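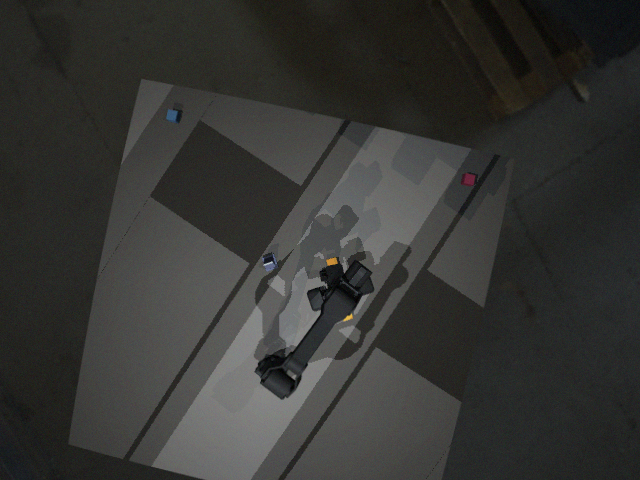 Handout 3: Setting Up and Running a Simulated Work Cell the Right Way

Robotics and Safe Practice, Room 406
Prepared by Vy Ông for the Kendoveck evening course
Revised September 10, 2021

Welcome back, everyone, and thank you for the very good questions after our last meeting. Several of you asked why we spend so much time on rules when the arm we're working with lives inside a computer and can't pinch anybody's fingers. I promised a proper answer, and I'm afraid it has grown into a whole handout, so get comfortable!

The short version is that habits travel. The way you name your files, the way you check your start position, the way you stop a run when something looks wrong, all of that comes with you when you walk over to a real machine. I learned on real arms first and had to pick up simulation later, and I brought some sloppy habits along with me (the opposite problem, but it proves the point). So please treat the virtual cell as though there were a person standing next to it.

What we mean by the cell

For this course, the cell is the mat, the arm, and everything the arm could reach or knock into. The black arm lies across the bright lane in the middle of the mat, with its base toward the lower left and the gripper toward the upper right. The blue cube and the red cube are way out near opposite upper corners, and the blue-and-white box is the closest one to the gripper, so most of you will want to begin with that. Please do. It's a friendly first target, although being close has its own trouble, as you'll see in the section on clearance.

The floor counts too, by the way. There's a wooden pallet off the mat in the upper right corner, and every term somebody plans a lovely wide sweep without giving it a thought. If it has a shape, put it in your collision check, even when you're sure the arm won't go near it.

House rules before any run

1. Write down the task in one plain sentence. "Pick up the red cube and set it down in the bright lane" is fine. "Test gripper" isn't, and I will hand it back to you.

2. Save a copy of the starting layout before you change anything. Put your initials in the file name and add a line of notes about what you plan to move.

3. Check the units. I know, I know, I say this every week. A length typed in the wrong unit can look perfectly sensible on the screen until the arm starts to move.

4. Set your speed limit by hand and read it back to your partner. Don't trust whatever the last group left in there.

5. Agree on who has the stop. One person runs, the other watches with a hand on the stop key, and you trade places after each exercise. The watcher doesn't need to explain before stopping. Stop first, talk after, and no hard feelings.

Clearance

Our course rule is 8 centimeters of free space around the arm while it is traveling, and 2 centimeters once it has slowed down for the final approach to an object. Those are classroom numbers that I picked for this exercise. They don't come from a published standard, and you should never carry them into a workplace. A real installation needs its own risk assessment, done by people who know the machine, the tool on the end of it, the part being handled and who walks past.

Now, about that blue-and-white box. With a target this near the gripper, it's tempting to skip the travel stage altogether and just nudge the arm sideways until it gets there. Please back away first, line up, and then come in slowly. It takes longer and feels a bit fussy, but you'll have a path you can describe to another person, and you won't be planning through the very thing you want to pick up.

A word about shadows

You may notice several soft shadows spreading out around the arm on the lane. If your exercise uses camera images, keep them in mind when you choose your detection settings. A method that only looks for dark patches could have a hard time with the shadows, the dark panels and the black arm all at once. Try your settings with more than one lighting arrangement, and write down which ones you used. I would much sooner read an honest note about a failed detection than see one perfect result with nothing behind it.

Keeping the log

Every run gets an entry, including the runs that go badly. Especially those, please. Put down the layout file, the speed limit, who ran, who watched, what you expected and what you got. If the run was stopped, say who stopped it and what they saw. Use everyday words, too. "Elbow swung low over the lane" tells me a great deal more than "anomaly during motion."

Don't delete or tidy up old entries. If you made a mistake in one, add a correction underneath with your initials and leave the first version where it is.

For next time

Read the unit on stopping and restarting in the course reader, then write a one-page run plan for moving the blue cube into the bright lane. Include your start position, your path in words, your clearance checks and the conditions under which your partner should stop you. Bring a printed copy, since we'll be trading plans across the table and marking them up in pencil.

Questions can come to me before class or by phone at extension 3020. Leave a message if I don't pick up, and do say your name slowly.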